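Surkow 크로스컨트리 재계산 결과표

버전 3, 최종 수정 29/10/2026
관리: Lindsay Mahuika, Noémie Coste

무엇이 들어 있나

크로스컨트리 스키 개인전 결과를 11개 시즌에 걸쳐 모은 표다. 원래 순위와, 실격 처리된 선수를 뺀 뒤 다시 매긴 순위를 나란히 두었다. 선수 기록은 대략 600명분이다. 계주와 팀 스프린트는 없다. 한 명을 빼면 팀 전체를 어떻게 할지 우리끼리도 의견이 갈렸고, 지금도 갈려 있다.

먼저 읽어 둘 것

재계산 순위를 "진짜 순위"라고 부르지 말아 달라. 우리는 그렇게 생각하지 않는다. 걸린 선수를 지운다고 나머지가 모두 깨끗했다는 보장은 없고, 그 선수가 없었다면 선두 그룹의 속도부터 달랐을 것이다. 매스스타트에서는 특히 그렇다. 인터벌 스타트는 조금 낫지만 앞 주자를 따라붙어 이득을 본 경우까지 걸러내지는 못한다.

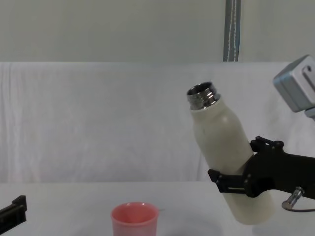
소급 범위도 문제다. 징계 문서에 적힌 기간만 적용했다. 그 전 시즌이 의심스럽다는 제보를 여러 번 받았지만 의심만으로 행을 지우지는 않는다. 반대로 징계가 나중에 취소된 경우에는 원래 순위로 되돌리고 note 열에 표시했다.

열 설명

race_id: 경기 번호. 시즌이 바뀌어도 이어진다.
rank_orig: 대회 당일 발표된 순위.
rank_adj: 재계산 순위. 빈칸은 삭제된 선수다. 0이 아니다.
gap_sec: 우승자와의 시간 차. 재계산하지 않았다.
note: 자유 서술. 표기가 들쭉날쭉하다.

출처와 품질

초기 시즌은 Fonden 아카이브의 스캔본을 손으로 옮겼고, 이후는 Dilum 내보내기 파일을 썼다. 두 자료가 겹치는 1월 경기들에서 이름 철자가 맞지 않는 행이 꽤 나왔다. 고친 것도 있고 못 고친 것도 있다. Tymoshchuk 변환 스크립트는 동순위를 잘못 처리하므로 쓰지 않기를 권한다. 버전 2까지의 rank_adj도 같은 오류를 안고 있으니 그때 받은 파일은 버리는 편이 낫다.

권하지 않는 용도

선수 간 통산 비교, 특정 선수의 도핑 여부 추정, "빼앗긴 메달" 목록 만들기. 마지막 것은 요청이 가장 많은데, 이 표만으로 그런 목록을 만들면 틀린다. 메달 재배분은 규정상 따로 결정되며 우리 숫자와 자주 어긋난다.

오류 신고

race_id와 근거 문서를 함께 보내 달라. 기억에만 의존한 신고는 반영하지 않는다.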